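Chapter 7
Budgeting for a Two-Arm Sorting Cell

Learning outcomes

After working through this chapter you should be able to separate the purchase price of a robot cell from its installed cost, prepare a line-item budget for a bench-mounted cell, and judge which items can be put off to a second funding round.

7.1 What the quotation leaves out

A supplier's quotation normally covers the arms, their controllers and a basic set of fingers. It seldom covers the bench, the bins, the cable dressing or the labour needed to bring the cell into service. When Carla Awwad prepared the first equipment plan for the Nurstead packing site, she listed these as "sundries" on a single line. The line was overspent before the arms were powered up, and the plan had to be reissued in October with each item shown separately.

The revised plan grouped costs by where they fall: on the arm, on the bench, or off the bench. Grippers, wrist devices and the cable that serves them belong to the first group. The work surface, side rails and bins belong to the second. Training, spares and floor space make up the third.

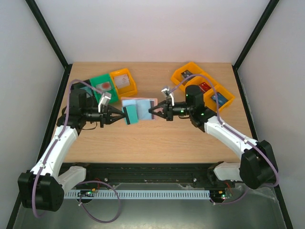 How many spare sets of gripper fingers should a two-arm cell carry in its first-year budget?

Allow one spare set per arm, so 2 sets in all, and order them with the cell so that they are made to the same drawing.

Bins deserve their own line. They are cheap, but their size and colour are fixed early, and a later change means teaching the pick and place positions again. Tarek Zein's costing for the Estska line put the bins, mounts and cable ties together at $2,068 - a small share of the total, yet the item most often revised.

7.2 Timing of the spend

Payment terms matter as much as price. The usual arrangement is a deposit with the order, a second payment on delivery and the balance on acceptance. A planner should assume that acceptance will fall six weeks after delivery and should hold the final payment until the agreed test parts have been run. Section 7.3 sets out an acceptance schedule in the form used at Nurstead, with a column for the person authorized to sign off each stage.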